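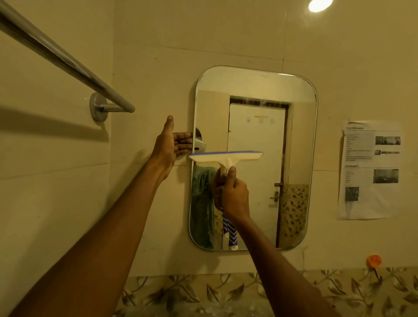 August 6, 2019

Slept badly, up before the trucks. Made coffee and read the letter from the water company again. They want $179 for a meter I already paid for in December. Called and was on hold 17 minutes, then got cut off. Will write instead.

Walked to Cletside for bread and stamps. The bridge at Kurngate is closed to cars now, so the road was quiet and I could hear the creek most of the way. Blackberries are ripe on the south bank. Ate some, should have brought a bag.

Yanling Tang was at the post office. Her son got the job at Pesonen and starts in two weeks. She asked if I was still going to choir and I said yes, though I have missed the last two. The new piece is in Latin and sits too high for me. Marijke Van Hecke says the altos can take it down in the middle section - I doubt she has asked the director.

Did the bathroom after lunch, mirror and tiles, then the hall floor. Left the windows for another day.

Beans from the garden for supper, with an egg. The second row is nearly finished. Rain started at 8 and is still going. Must find the receipt for the meter before I write that letter.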